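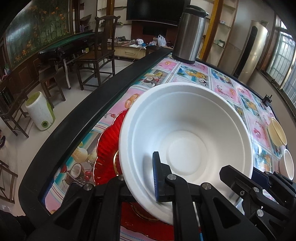

Sunday, August 25, 2024

The Vodex open day starts at 2, and the number 71 bus gets you to Treladetti at 1:15 or at 2:20. I picked the early one and spent 45 minutes reading the sign on the gate. It says that the site was founded in 1871 as a button works, that it now makes disposable tableware, and that visitors should wear closed shoes. I had sandals on. They gave me overshoes that fit over the sandals the way a shower cap fits over a hat.

## The works

I have wanted to see a bowl get made for years, which says something about my summers. You go in through the loading dock, past pallets of finished goods wrapped so tightly you can't tell what they are, and into a long shed. On weekends only one line runs, and it was running for us. Sheets went in, bowls came out, and a blade took off the spare edge with a noise like a very large stapler. Our group was asked to stay behind the yellow line, and mostly did.

The tour itself lasts 60 minutes, a fair part of it spent on the subject of rims. A rolled rim keeps its shape when you pick up a full bowl with one hand. A flat flared one takes a lid and stacks better. I had gone my whole life without an opinion on this and came out with a strong one (rolled). There was also a wall of retired molds, including something for oysters that apparently sold badly in a town six hours from the sea.

Photos aren't allowed in the shed. The tour is free, and the water is a dollar.

## The house next door

After the shed you cross the yard to the Kadlec house, the old manager's place, where the firm shows its goods "in a home setting." I expected a showroom with a vase in it. It is much more like somebody's living room, with a television on the wall over a low cabinet, a plush toy on the cabinet, and one whole wall given over to painted green leaves and orange flowers. I liked the mural a lot. It has the confidence of a mural that was never shown to anyone as a sketch.

There's a long black table with green felt on top, a dark armchair with a high slatted back that I was very glad of, and a tall air-conditioning unit that I was gladder of. August in Treladetti is no joke, and overshoes don't breathe.

The goods are on a round table toward the near end of the room. I had pictured everything in sober white on sober linen. The cloth is a patchwork of squares in pink and blue and white, with coconuts, cherries and oranges on it, and in one pink square a pair of linked gold rings, as if the fruit were getting married. Against this, a plain cream bowl looks extremely calm. I suspect that's the sales technique.

The red plates are from the Plisovon line, the firm's fancy one, and they're what most of our group crowded in to look at. They have a scalloped edge with a gold rim, and you can see through the red, so the plate throws a patch of red light onto the cloth. One had a silvery sticker in the middle with print too small for me. I'd serve cake on one. I would not serve beets.

The bowls got less attention, and I think unfairly. The big cream one has a thick rolled rim (correct) and a ring of little upright flutes around the flat part at the bottom. After the tour I felt qualified to stand in front of it nodding. Next to it the smooth small white one looked like the sort of thing you get olives in and then lose at a picnic.

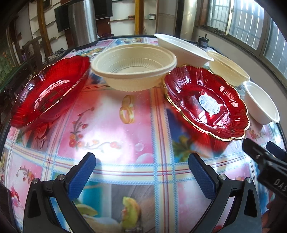

## If you're going

- The next open day is the last one of the season, and they hadn't fixed the date when I asked. Call the gate. The website still lists last year's.
- Closed shoes, I can't stress this enough.
- The shop takes cash only and closes when the tour ends, so buy your bowls before you see how they're made. I missed it and went home with a leaflet.
- Kids seemed to love the stapler noise. The rims section lost them early, and a few of the adults too.
- For the ride back, the 71 stops across the road from where you got off, by the shuttered bakery. There's a bench but it's in full sun until five.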